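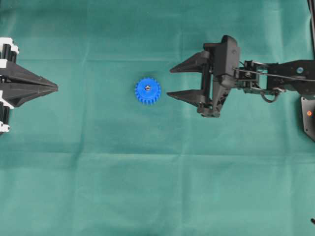 I have been told by three different forums that a cloth is the only civilized thing to sort small hardware on. I'm not convinced. The Nadon gear kit arrived last month with a little card recommending "a soft, contrasting surface," and I suspect whoever wrote it also sells soft, contrasting surfaces.

Still, I'll give them the color. On my old gray bench I lost spacers every time I looked away. Anything blue or silver shows up well on green. 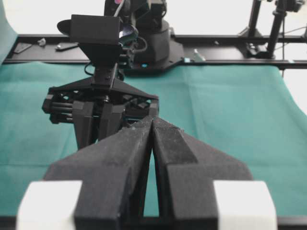
Flatness is where I start to grumble. Cloth moves, and a fold is all it takes for a round part to end up somewhere you didn't put it. Weight on the edge is the usual cure, and a flat plate like the black one reaching over the green fabric at the back is more my style than those $2 clips from Nomura. I tried the clips. They pinch a neat little wave into the material and then let go.
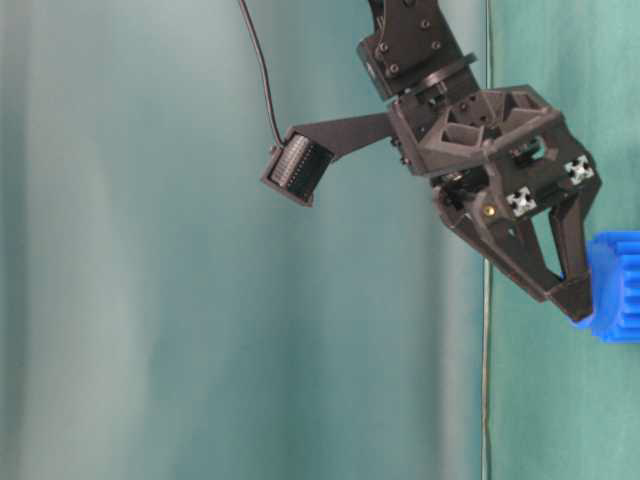 Should you buy a proper sorting mat? Only if you already drop things more than you'd like to admit. A leftover piece of fabric does most of the same job – iron it first, and shake it out over a tray when you're done.

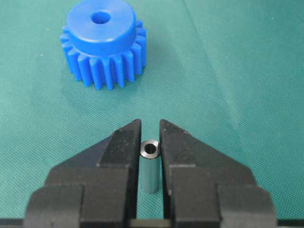

Post no. 147

Plastic gears, then. The blue ones look great, I can't argue with that, and the teeth on a straight-cut spur gear are easy to check by eye. Whether they last is another matter. The Zillum catalog says "practically wear-free," a phrase I have seen on plenty of things I later threw out. I trust the little metal spacers a lot more, even if they're duller to look at and much easier to lose. I'll run the gears through the summer before I order any more.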